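Notebook, December -- glue tests, Nieminen bench

Picking up from the hide glue pages. Jeso wants a figure for how long a mixed batch stays usable before we commit to the chair order, so this week is pot life and not much else.

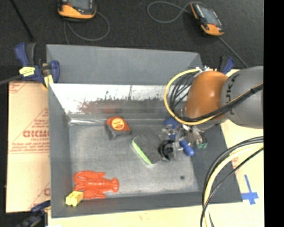

Batch 2

Weighed out 200 g dry granules, soaked overnight in cold water from the Nindville tap. By morning they had swelled evenly, no hard centers. Warmed slowly in the double pot. Thermometer reads a little high against the old one, so I went by the old one.

Thinned until it ran off the brush in a string and then broke into drops. Should have written down the water added. Call it a splash and do it properly next time.

Open time on maple was short. The bench by the door is too cold and the glue gelled before the second cheek was coated. Warmed the parts on the radiator and tried again -- much better, squeeze-out along the full shoulder.

Break tests

Lap joints from the first batch went in the press after lunch. Best one let go at 179 on the dial, with wood torn away on both faces. The worst was one of the cold-bench pieces and it came apart clean at the glue line. Not counting that one against the glue.

Drorkuvov granules still to try. The bag has been open since summer and smells fine.

To do

Mark the water line on the pot.
Move clamps nearer the radiator.
Reheat what is left of batch 2 tomorrow at 8:00 and pull another set of laps.
Order more maple offcuts, same thickness.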